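Two arms, one cloth, and a lock that was never taken

Jan 15, 2020

I promised in October to write up the timestamp problem in the cloth stack. It has since turned into a scheduling problem as well, so both are covered. The setup is unchanged: two arms on one rail, one fixed view of the cell, one camera at the wrist.

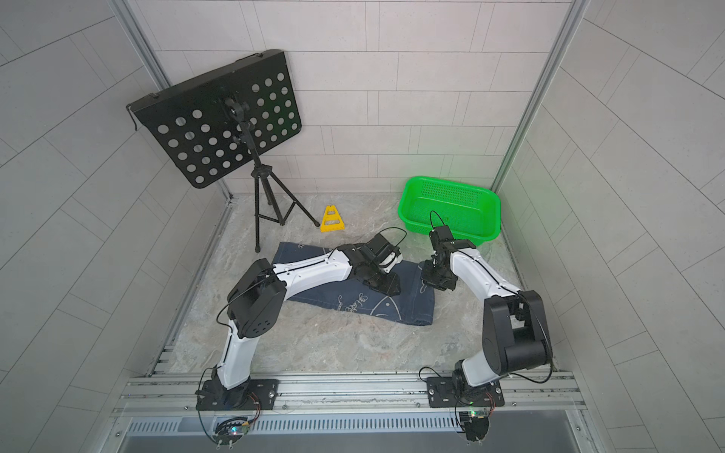
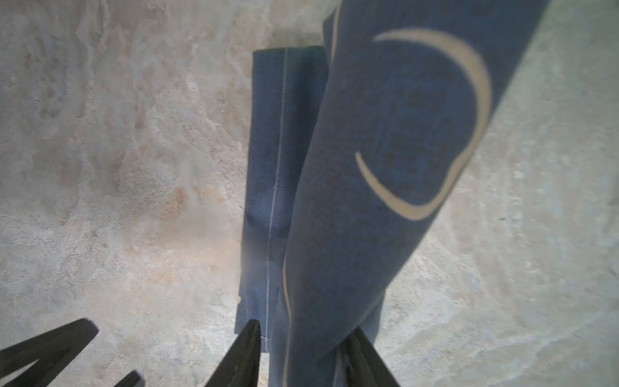

Wrist view. The other two are from the fixed camera. 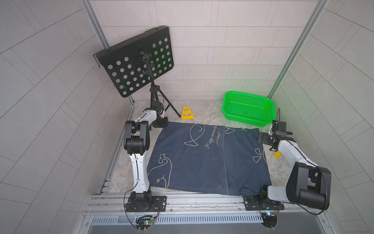
The planner, which I call Mutell, takes a cloth outline and a set of candidate grasp points and hands back a pair of trajectories. Outlines come from the fixed camera. Grasp points are refined from the wrist camera once the gripper is close. Until last year the two streams were joined on arrival time. The wrist stream arrived 58 ms behind the fixed one, and the refinement step was therefore correcting a pose the arm had already left. At low speed the error is small enough to blame on calibration, and I spent a good part of October doing so.

Frames are now stamped at capture, and joint states are interpolated to the stamp. The buffer holds 900 joint samples per arm. If a frame falls outside the buffer it is dropped and logged. I had been clamping to the nearest sample, which hides the fault nicely and should be avoided.

With that fixed, the second problem became visible. Each arm has its own control loop, and the shared region over the middle of the cell is guarded by a lock in Flurkis, our small scheduler. Nipon Nuchit read through the replay logs and noticed that the left arm entered the region 29 times without holding the lock. The cause was a replan path. When a grasp was refined in motion, the new trajectory went straight to the controller and skipped the reservation call. Collision checking in the planner had covered for it.

The reservation now lives in the controller interface. A trajectory without a valid token is refused, whoever sends it. This costs one extra round trip per replan and I can live with that.

Segmentation is still weak on fabric that carries a print. Pale lines on dark cloth get read as edges, and the outline splits. Raising the minimum contour length to 45 pixels removed most of the false edges and a few real ones. I have a branch that uses the fold history as a prior, but it is slow and the tests for it are poor.

Next job is moving the replay tool off the old log format. Nipon wants the token ID in every record, so that goes in first.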